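Tarkby Gripper Comparison

The Tarkby comparison is a set of simulated trials used to test robot grippers on household objects. It was drawn up by Ashwin Pinto at Sterudum and first run one December. Each gripper is fitted to the same virtual arm and given 500 attempts at picking up items from a kitchen counter.

Two controllers have been tried, Kandora and Virág. With parallel grippers, Kandora dropped 38 items and Virág 41 – a gap Pinto considered too small to matter. Flat objects such as plates and notebooks gave more trouble than apples.
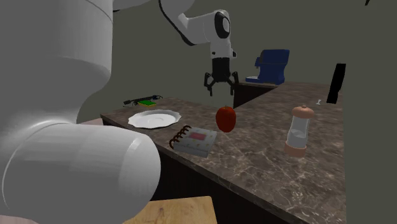

Later versions added more than 219 starting layouts. Soft-fingered grippers are tested separately.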